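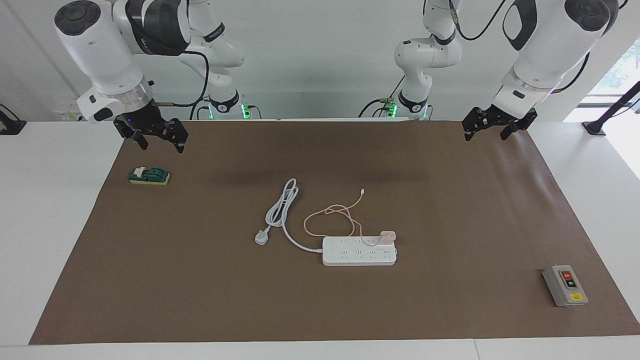 Bimanual cable set: start pose and what counts as a usable episode

tshearer
Posted 21/05/2021
We are at 553 episodes on the Cesta task list with the two-arm cell. Items are the power strip with the pink charger in it, the green and yellow knife switch, and the gray push-button box. Both arms begin over the back edge of the mat, grippers empty, and the operator gets a language prompt. I rejected 79 episodes on review, mostly for long pauses before first contact. Before I set the trim rule, how are others handling idle time at the head?
Torquil Shearer

mat_offset
Trim to the first joint velocity above threshold and keep 3 frames before it. Don't reject for pauses. You're throwing out good grasps.

pal_user2
Disagree with trimming everything. On our Pal cell the policy learned to move the instant it was enabled, including when the target was hidden by the other arm. We keep the pause if the operator is looking for the plug.

mat_offset
How do you label "looking" from joint data?

pal_user2
We don't. The operator taps a pedal when they commit. Costs one extra signal in the log.

kvass
Separate issue. The strip's cord is coiled next to the charging cable's loop. If you reset by hand you will get the same coil every time. Our Cleltley set had that fault and success dropped by half on any other cord layout. Drop the cord from a height at reset and take what you get.

tshearer
Resets are by hand, and yes, the plug tends to end up left of the strip. I can randomize strip yaw and cord from Monday. I don't want to drop the charger cable, the connector tip is small and both operators lose time on it.

kvass
Then the policy will lose time on it too. Record it.

mat_offset
Agree with kvass on the cord, not on the tip. Put hard tip poses in a second split and weight it down.

busirham_lab
Are the unused items moved between episodes? A button box that always sits front right becomes a landmark.

tshearer
Every 2 batches at present. Will change to every batch and post numbers in June.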